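Wusetti Workshop Help Desk
Ticket 675
Subject: Arm stops short when reaching across to the second table
Status: Open
Category: Home build / arm and gripper
Controller: Skumard board, Mulcahy cable kit

First message

Hi all! I'm back with the same arm I was fighting with in July, so apologies to anybody who's sick of reading my tickets. The good news is that the gripper opens and closes fine now (the new crimp fixed it, thank you). The bad news is that the arm has picked up a new habit. I send it to a spot over the table on the left and it goes there, no fuss. I send it to the matching spot over the table on the right and it slows down, shudders a little and quits before it arrives. The log says "joint 3 following error" and then everything goes limp until I clear the fault.

It doesn't do it every time. I ran 30 reaches to the right last night and 9 of them faulted. To the left, zero faults in the same number of tries. Same speed, same payload, which was nothing at all, just the empty gripper.

What I've tried so far: I power cycled the board, reflashed the Sinderus firmware, dropped the speed limit by half and tightened every screw I could get a driver on. Dropping the speed helped a bit, I think, but I don't want to run it like a snail forever — it's supposed to move cups and plates between tables before my tea gets cold.

Somebody in chat asked how I've got the tables and the cable laid out, so I took a picture from the head camera with the arm in its low position.

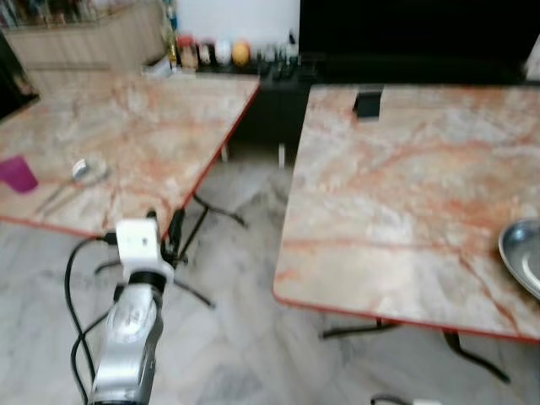

Head camera view: arm low, both tables, cable looping down the left side of the silver segment.

The two tables are at an angle to each other with a gap between them, and I have the base coordinates for both tops saved as separate work areas. I measured those again this morning and they're good, so I don't believe it's a bad target.

Update, 10 in the morning

Okay, I did the test from the wiki where you turn the motors off and move the joint by hand. Going left it feels smooth all the way. Going right there's a spot where it gets springy, like it wants to come back at me. No grinding or clicking, just a soft push. I hadn't noticed that before and now I feel silly for reflashing the firmware first!

My guess is the black cable. When I built this I made the loop fairly snug because I was scared of it snagging on a table edge. If it goes tight on the way over to the right, the motor would be pulling against the cable the whole time, and that would explain why it's worse at full speed. It would also explain why the fault comes and goes, because the loop doesn't settle in quite the same place after each move.

Update, after lunch

Undid the lower cable tie and gave the loop more slack, enough to get my whole hand through. Did the by-hand test again and the springy spot is gone. Then 30 reaches to the right at the slow speed with no faults, and another 30 at full speed with one fault. So way better, but that one is bugging me.

Two things I'd love an opinion on. First, is one fault in a batch like that normal with the stock error limit, or should I keep hunting? The limit is still at whatever the firmware ships with and I'd hate to raise it just to hide a real problem. Second, has anyone here tried a coiled cable on the Mulcahy kit? The straight one is now loose enough that I'm back to worrying about it catching on something — the red trim on the table edges is right at snagging height when the arm is low.

I can post the full log if that helps, it's over 675 lines so I didn't want to dump it in the ticket. I'm leaving the arm powered down tonight and I'll run another batch tomorrow with the tie moved up one hole.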